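# Put the play kitchen on a real table

I have been buying, washing, fixing and throwing out play food for nearly 15 years, first for my own two kids and then for the drop-in playroom on Enriquez Street, where I still work three mornings a week. In that time I have changed my mind about most of it. I used to think the little wooden stove was the main thing and the food was extra. Now I think the stove can go, and the food and dishes should be laid out on a plain table at a height where a child can see all of it at once.

I know this is a small subject. But people spend real money on it, and a lot of that money is wasted, so I'm going to make the case.

Start with the stove. The play kitchen units sold today are big. The one we had at the playroom, a Custton, took up a whole corner and had an oven, a sink, a fake tap, a clock with painted hands and a row of hooks. It cost us $194 with the discount. Two children could stand in front of it if they liked each other. A third child stood behind and asked for a turn. The food went into the oven and the cupboards at the start of the morning, and by ten o'clock most of it was on the floor, because children empty cupboards. Then they walked away and played with something else.

What they were doing was looking for things. A four-year-old can't plan a meal around food she can't see. She opens a door, finds a pea pod and a fried egg, closes the door and forgets about them. Adults do the same with their own cupboards. I have three jars of cumin at home for this reason.

When the hinge on the Custton broke for the second time, I pushed it against the wall and put everything out on a white table we normally used for painting. I didn't have a theory. I wanted to see which pieces were missing. The children came over before I was finished and stayed for most of the morning, and there were five or six of them around it by the end, on all four sides.

That is the first thing a table does. It has more than one side. A kitchen unit has a front, and whoever stands at the front is the cook. At a table everybody can reach, and the arguing drops off a good deal. It doesn't stop. Children will argue over a spoon anywhere.

The second thing is the color of the table. White or pale gray is best. Most play food is red, yellow, orange or green, and it stands out well on white. On our old patterned tablecloth, which had cherries printed on it, the small pieces vanished, and the younger ones kept trying to pick up the printed cherries. I would skip cloths entirely. They slide, and then the plates slide with them.

Now to what goes on it. I think most play food sets are too large. The Risinum set that half the families in our neighborhood seem to own has a huge number of pieces, and a good many of them are things children have no use for, such as a carton of something with foreign writing on it, or half a lobster. A child will play longer with a few foods she knows. Bananas, strawberries, an orange, bread, an egg. These are things she has held and eaten. She knows that a banana gets peeled and a strawberry gets washed, and she will do both of those things in play without being told.
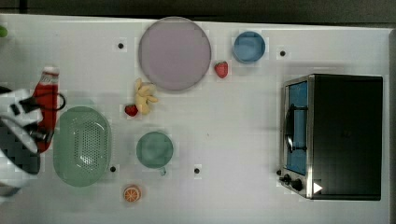
Dishes matter more than food, and this is where I disagree with nearly everyone I have worked with. The usual play set comes with tiny plates that hold one tiny item. I would throw those out and use full-size dishes. A big plate, a bowl, a mug with a proper handle, a colander. They can come from the ordinary housewares aisle, and they last longer than toys do. A real colander is the best play kitchen item I know of. It can be a sink, a basket, a hat, a steering wheel, and sometimes a colander. You can buy one for the price of a small bag of plastic vegetables.

Different colors help too. I don't mean a matching set. If the plate is purple and the bowl is blue, a child can say "put it in the blue one," and the other child knows exactly what is meant. With a matching set they point and say "that one, no, that one," and somebody gets upset. I have come to dislike matching sets for this reason alone. They are made for the parent's eye.

The squeeze bottle deserves its own paragraph. Children love anything they can tip over and shake. A red bottle that looks like ketchup will get used on every food on the table, fruit included. I have been served strawberries with ketchup more times than I can say. If you buy one, buy one that is sealed or glue the cap yourself, and don't use an old bottle from home. We did that once. I rinsed it several times and it still smelled of vinegar in a warm room, and in November a parent found a little red spot on a new coat and brought it to my attention.

Then there is the question of the appliance. I said the stove could go, and I stand by that, but I do like to have one thing on the table with a door and some knobs. A toaster oven is a good size. It gives the cooking a place to happen, and it sits on the surface with everything else, so it doesn't turn into the front of anything. Put it toward one end and leave the middle clear.

People disagree about whether that appliance should be a toy or an old real one. Tiburcio Camacho, who ran the playroom before me and taught me most of what I know about cleaning it, was firmly for real ones. His view was that a child can tell the difference in weight the moment she opens the door, and that she handles the real one with more care. I agree with him about the weight. I part from him on safety. If you do use an old oven, the cord has to be removed completely, not wrapped up or tucked behind, and the glass has to be checked for chips. An oven with its cord on should only be out when an adult is standing right there. At home, where the same child may later walk up to your working oven on the counter, I would go with the toy. At the playroom we use an old Zornon with the cord cut off and the rack taken out, and I check it every morning.

There are fair objections to all this. The main one is mess. Food on a table ends up under the table. That is true, and a raised edge doesn't help, because they lean on it. What helps is having less. I keep 27 pieces in use, counting dishes, and the rest stays in a box in the closet. At the end of the morning I can see at a glance if something is gone. With the old cupboards I found out weeks later.

Another objection is that the kitchen unit looks nice and the table doesn't. I can't argue with that. A table with a mug, a plate and some fruit spread over it looks like a table that needs clearing. Some parents have asked me if we were in the middle of moving. I tell them to wait a few minutes and watch what the kids do.

And some people say a child needs the pretend sink and the pretend stove to understand that she is in a kitchen. I have never seen any sign of this. Children cook in sandboxes. They cook on stairs and in the bathtub.

Cost is the part that bothers me most. Last spring our board looked at a catalog quote for a full "home living area," with a stove, refrigerator, sink unit, table, two chairs and food, for $1,795. I argued against it and won, by a small margin. We spent a fraction of that on dishes and on replacing the foods that had been chewed. The rest went toward fixing the back steps, which had been on the list for as long as I have been there.

If you already own the kitchen unit, you don't have to get rid of it. Leave it where it is and put the food somewhere else. Use the unit to hold dress-up clothes. Ours holds aprons now, and the hinge has not been a problem.

As for a table, you probably have one. It should come up to about the child's waist, and it should be easy to wipe. A coffee table is fine. Wash the dishes when you wash your own, wipe the food down once a week with soapy water, and throw out anything with teeth marks that go all the way through.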